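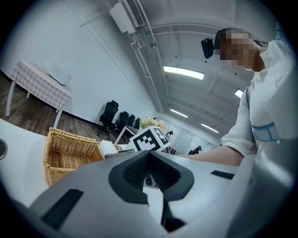 Stelum is a cleaner for matte plastic, and we sell it with some reservations. The label promises to "revive" tired surfaces. Plastic doesn't revive. Stelum lifts skin oil and ordinary grime, dries without a shine, and that is enough for us to stock it. Flat panels are easy with any product. Curved matte housings, such as the gray-and-white one on the gripper at the top of this page, show every greasy swipe when the light comes across them, and a ribbed pad like the dark one in its jaw wants a soft brush as well as a cloth. No liquid will scrub ribs for you, whatever the bottle says.

Trokitz makes it in one scent, which they call unscented. It smells faintly of pears. Maricruz Beltrán tried it for us on keyboard trays, vacuum handles and a very yellow coffee grinder. The trays and handles came up well. The grinder is still yellow – that's sun damage, and we would be wary of any cleaner that claims to fix it. 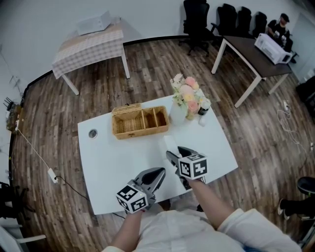
The maker also suggests a second coat "for lasting protection." We couldn't tell one coat from two, so save your money and wipe once. Spray the cloth, never the item, and keep it away from open slots and switches. Work a small area, then go over it with a dry cloth before the liquid dries by itself. Left alone it can leave a pale ring, especially on black plastic.

Not for: screens, clear plastic, leather, waxed wood, anything you eat from. The leaflet says clear plastic is fine. Abundio Pacheco lost a good ruler finding out.

Size: 500 ml spray bottle
Refill: 400 ml pouch (yes, smaller than the bottle, and no, we don't know why)
Cloth: one included with the bottle, thin, you probably own a better one
Finish: flat, no added gloss
Shelf life once opened: 8 months, according to Trokitz
Tokport item number: 88

Returns are accepted on unopened bottles. Orders placed before noon on Saturday ship the same day. Pouches ship separately from the Meléndez warehouse and usually arrive later.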